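Espadrilles: is resoling ever worth it?

Sivside Forum > Clothes and Shoes

dunmore_flats
Posted 20/09/2025
Ollell wants $15 a pair to redo jute soles. I've had it done twice and both times the rope came apart at the toe before the summer was out. I think they put a coat of glue on it and call it a repair. Has anybody had a pair last? 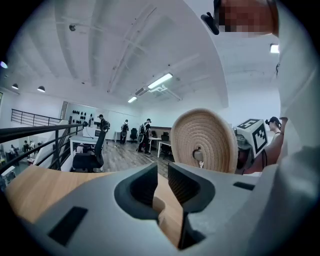 The guy at the counter told me jute "needs to breathe," and then sold me a spray that seals it. Pick one.

pelican79
Mine from Ollell are fine after 2 summers. Do you wear them in the rain?

dunmore_flats
No. Wet grass once, maybe. If a shoe can't handle a lawn I'm not sure it's a shoe.

hattie_b
Jute swells when it gets wet and the stitching goes. Any shop will tell you that. Aguiar puts a thin rubber layer on the bottom, so try those.

corkboard
Aguiar rubber peels. I had it lifting at the heel by December and I'd only worn them indoors since Labor Day. I don't buy the "handmade in Praserbridge" line either.

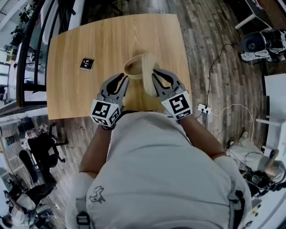
What I do now is check the sole before paying for anything. Tip the toe up so the braid faces you, like with the beige one in my pic, and look for frayed cord along the edge. A shop can't glue that back into shape, whatever they charge.

pelican79
You can't tell much from looking. The stitching that fails is inside.

corkboard
Then how did you pick yours?

pelican79
They were on sale.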